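Section 4: Teaching the hand a task

By now you should have the arm powered, the hand fitted and the handset paired (if not, go back to Section 3, because none of what follows works without it). I wrote this part after my second month with the Pludby controller, and I've kept my own mistakes in where I thought they'd save you an afternoon.

There are two ways to show the robot what you want. You can take hold of the arm and move it yourself, or you can stand back and drive it with the handset. I use the first for big, lazy movements and the second for anything fiddly. Cards, keys, small drawers - all handset.

4.1 Before you start

1. Put the controller in TEACH. The lamp on the lid goes from steady to slow blink. If it blinks fast you've pressed the button twice and it's in PLAYBACK, so press it once more.

2. Set the speed limit to 40 per cent. You can go up to 60 later on, but please don't begin there. Nilton Tello did, and we had to order a new fingertip.

3. Keep the stop button in your free hand, or give it to somebody who is watching the arm and has nothing else to do.

CAUTION: Anyone helping you needs to keep their hands away from the fingers while the arm is live. In TEACH the arm feels soft and friendly, and it's very easy to forget there are motors in it.

4.2 Showing it a reach with the handset

I'll use the card job as my running example, as it's the one most people ask me about. The card sticks out of a slot in the wooden cabinet and the robot has to come up to it, close on it and draw it out.

1. Drive the arm to your start position with the left stick. Stop well short of the cabinet.

2. Press MARK. You'll hear one beep.

3. Open the fingers all the way with the trigger, then let them relax a little. A slight curl is what you want. Dead straight fingers catch on the shelf edges.

4. Bring the hand in slowly from underneath and watch the wrist view on your screen as you go.
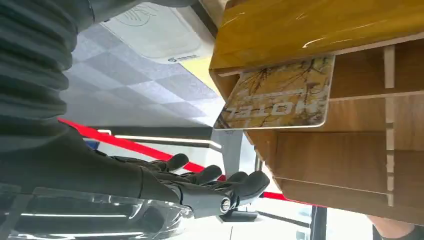 I stop for a good breath at this point, every single time. The wrist view makes distances look shorter than they are, and the temptation is to squeeze too early. Look past the screen at the real hand, check which fingers are going to meet the card, and only then carry on.

5. Press MARK again before you close anything. This gives the robot a clean pause between reaching and gripping, and if the grip goes wrong you can record that half again without losing the approach.

6. Squeeze the trigger gently until the card is held. Let go of the stick completely while you do it!

7. Draw the hand straight back, then press SAVE. Two beeps means it's kept.

Note: if you hear a long low tone after SAVE, the recording has a gap in it. It's nearly always the handset drifting out of range. Stand closer and do the take again. I spent ages trying to repair broken takes by editing them and it was never worth it.

Note: Fidelina Carhuamaca, who does far more of these than I do, moves the start position a little for every take. I was sceptical (it felt untidy) but her recordings play back much better than mine did when the card has been put in slightly crooked.

4.3 Showing it a movement by hand

1. Hold down the GUIDE button and keep it held. The arm goes loose. Take the weight with your other hand before you press, or it will sag.

2. Hold the arm by the sleeve, above the wrist. Never steer it by the fingers. They'll bend instead of leading the arm, and the controller will record all that bending as part of the task.

3. Move at the speed you'd like to see back. It copies your dithering too, so have a practice run with recording off.

4. If you're taking the hand down low, go in stages and leave room under the fingertips. Watch out for the metal base and its ribbed pads, and keep an eye on the yellow tape on the carpet so that you know where you are when you're bent double.

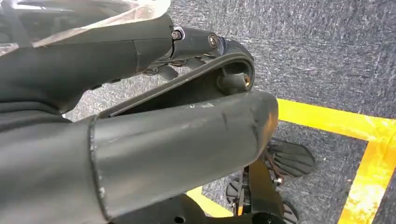
4.4 Playing it back

1. Put everything where it was at the start of the take. Everything - I once left a drawer open and had to explain the dent to Yolanda Quintero.

2. Turn the speed limit down to its lowest setting and switch to PLAYBACK.

3. Let it run right through with your thumb on the stop button. If you don't like the look of something, stop it. You won't hurt the recording.

4. If it's happy at low speed, bring it up a bit at a time.

Caution: don't reach in to nudge the card or tidy a finger during playback. Press stop, wait for the lamp to go steady, then reach.

If a take plays back jerkily, see Section 6 on smoothing. If the fingers close in the wrong order, that's a hand setting and you'll find it under Grip Shapes in Section 5.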